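Cloths of the Back Room

Gallery 5: the painted-print lengths

Arkby began as a shop that sold table linen to people who ironed. It now sells large, loud cloth to people who don't, and Zlata Tkachuk and I have been asked to put the collection in some kind of order before October. We have 468 pieces and one good shelf. These are the ones we argued over.

Cloth 70, "Lekidard"
Named after a village Zlata swears she once changed buses in. We printed 500 and still have most of them, so do ask.

Cloth 112, "Hivia"
Sold as a tablecloth, returned as a tablecloth, sold again as a curtain. It has been very happy at the window.

Cloth 203, "Pasichnyk"
Rattana Jitpraphai drew this one over a long weekend and a great deal of soup. The soup is not part of the pattern, whatever the first customer wrote to us.

Cloth 311, untitled
All brushstrokes, blue down one half and yellow, green and rust down the other. Zlata reads the pale swirl in the blue as weather. Rattana says it is a pale swirl. The green curve with the reddish brown over it has been called a hill, a bridge and, by my brother, a caterpillar – he is no longer consulted.

We tried for a month to name it and got as far as "the big one," which was already taken by a cloth that is smaller. Seat your guests carefully, as the blue side tends to feel it has been given the worse deal. Gravy goes on the rust end.

Names for 311 can be left in the book by the door. Zlata reads them out at closing time, in a voice.

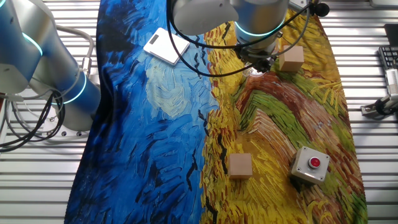
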